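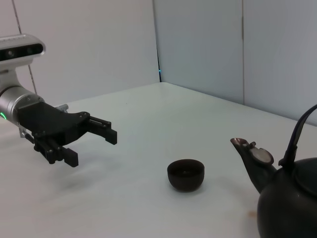
# Tea table notes: cups, kettles and what we wrote down about them

Category: Data / Household objects

August 3, 2019 | by Lleucu Gape | 4 comments | 12 shares

This is the card for the tea half of the Plerndale tabletop set. It covers small cups, kettles and the business of getting one near the other. Read it before you use the labels, and please don't take the summary table in the old version as gospel. I wrote half of it and I don't trust it.

## What's in it

- 1000 pictures, mostly a small dark cup and a black kettle on a pale tabletop
- 203 of them with a second set of notes, made by Phúc Giáp without looking at the first
- one text file of remarks per folder, of very mixed quality

An earlier page promised 3000 pictures. That figure included near-duplicates, and I have taken it down.

## Labels

`cup` means a small bowl-shaped tea cup with no handle. Sơn Hoàng wanted `bowl` for these and made a fair case, as you can't tell them apart by outline. We kept `cup` on grounds of size. I'm not convinced that will hold up if anyone adds soup bowls.

`kettle` covers the whole thing: body, lid, handle, spout, and the little flap on the spout. Lụa Đồng labelled the flap separately in the first batch. Those labels are still in the files under `spout_flap` and nowhere else, so don't train on them and expect much.

`spout_facing_cup` is yes or no. It says the spout points towards the cup. It does not say that anybody poured anything, or that the two were close enough for it to work. People keep reading it as "ready to pour" and it was never checked for that.

`stain` is any brownish or orange mark on the tabletop. We don't know that they are tea. The first version of this card said "tea stain" throughout, which was a guess dressed up as a label. Faint ones are missed often. Where the two sets of notes disagree, it is usually over this.

## Things I would not claim

You can't get fullness from these pictures. Several remarks files say "empty cup" where the inside is simply dark. Treat that as the opinion of whoever was typing.

Colour names are loose too. The same cup turns up as black, brown and "dark clay", and nobody tested what it's made of. I've left the wording alone in the remarks and used `dark` in the label files.

Kettles are often only partly in view. A box stops where the picture stops, so comparing kettle sizes across the set is a waste of an afternoon.

## Files

`labels.csv` first notes
`labels_second.csv` Phúc's notes
`remarks/` free text, unedited
`skosus_map.txt` converts our names to the Skosus list, badly in places

Yesenia Salazar has 100 corrections waiting from July. They are not merged.

4 comments
Share this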